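Re: Patron role at Illolham Youth Fund

On Thursday the list wrote:
> Does anyone know if the duchess is really taking over as patron?
> The Vendik column says yes, the palace page still shows the old name.

Yes, she takes over in March. The fund put it in its newsletter. She will host the 16 award winners at the spring lunch, with some 300 guests.

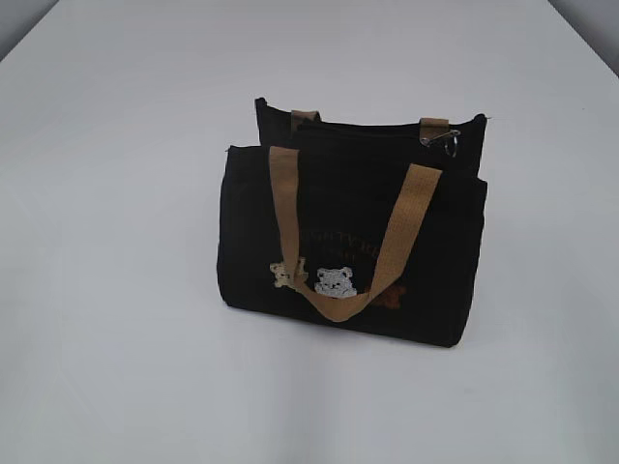 Royal Watchers Club, Sotelo Branch

The palace page is usually slow to change. It took 57 days to update after the Jitura hospital visit.

No word yet on whether the prince will go with her. I'll post the guest list if they print one.

3 comments | 12 shares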